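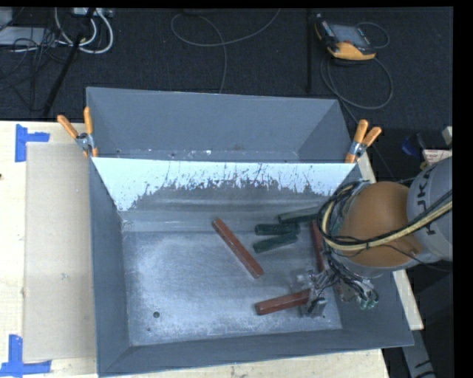 Kadir Bozkurt reckons the trouble with small museums is that they will insist on explaining things. He told me so on the telephone before I had even set out for Giltcombe, and he told me again when I mentioned which one I was visiting.

Hüsnü Güler has heard this before and is not offended, or says he isn't. He runs the Giltcombe Lock and Key Museum from two rooms over a former shoe shop, and he has written every one of its labels himself. The longest is 60 lines. It concerns a padlock.

"Kadir likes a label that says 'Padlock'," he says, putting the kettle on. "Well, I can see it's a padlock. I'd like to know who lost the key."

In this case it was a grain merchant, who lost it three times and on the last occasion had the door taken off. The label goes into the price of the door.

Güler came to locks by way of being shut out. He was 19, newly arrived in the town and lodging above the bakery, and his landlady bolted up at ten whatever the weather. He learned to open her back door with a bit of fencing wire, then felt guilty and offered to fit her a better lock. She paid him in rolls. For thirty-odd years afterwards he was the locksmith at Ramik, the ironmonger's on Mill Street, until it shut and left him with a van, a pension and a very large number of keys that fitted nothing.

The catalogue stands at 2512 objects, if you accept his view that a lock and its key are two objects when parted and one when together. His co-founder, Aslı Kırmızıgül, does not accept it. They have been arguing the point since the place opened, and the total goes up or down according to which of them last had the ledger.

"He finds a key and the collection shrinks," she says. "Try putting that on a grant form."

Kırmızıgül does the grant forms. She also does the door on weekday afternoons, and has views on the public. Children want to know whether you could break out of prison with a spoon. Men of a certain age want to describe their sheds. Most people try the handle of the big Kılıçarslan safe on the landing, including, on the day I was there, me.

It doesn't open. Berkay Ersoy, a safe engineer from Toladmont, has given up a good many evenings to it and is now, Güler says, "on first-name terms with it". I rang Ersoy to ask what he thinks is inside.

"Shelves," he said.

Would he be disappointed?

"I'd be delighted. I'd have got it open."

The council has asked whether the museum might think about its opening hours, by which it means having more of them. Rafferty Tillman, who owns the building, has asked whether it might think about its rent. Güler is thinking about both, at the pace he thinks about everything, and expects to have an answer by April. In the meantime there is a new display on window catches, which he describes as popular. Kırmızıgül, asked to confirm this, says that a couple sheltered next to it for most of a hailstorm.

Before I go I ask whether he locks up carefully at night, given the line he's in. He looks a bit shifty. The front door has a Yale on it, fitted by the shoe shop, and it sticks in damp weather. Twice last winter he had to go round the back with the wire.

Kırmızıgül wants it put in the catalogue. They haven't settled whether it counts as a key.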